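The textiles lot at Nolley have opened their end-of-year show, and I got along on Sunday afternoon to have a nosy round. It's up to 166 pieces this time, spread over both floors of the old print works, and I still managed to miss the back stairs completely (there are four knitted panels up there, apparently, so I'll have to go back).

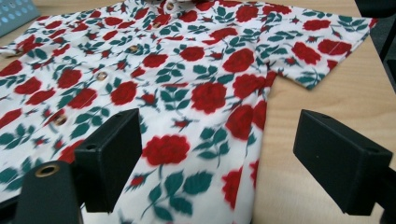
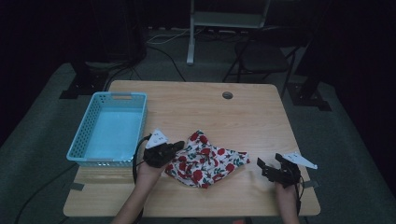 Roses, roses everywhere this year!

My favourite was Lamai Rungrueang's long quilted coat, lined with bus timetables she'd printed on to cotton – I'd wear it tomorrow if she'd let me. Eusebio Cantero has two big weavings by the entrance, all rust and mustard, and they smell faintly of the onion skins he dyes with. I had a good chat with Duangjai Limsakul as well, who was still sewing a hem when the doors opened and didn't seem at all bothered by it.

The Cisinov prize went to Manouchehr Kermani for his pleated paper hats. I'd have given it to the coat, but what do I know, and the hats did get a proper cheer.

It's free to get in and runs until the end of May, with the doors open from two each afternoon. Students take turns on the front desk and most of the smaller prints are for sale – bring cash, the card machine was playing up when I was there. The lift is working again too.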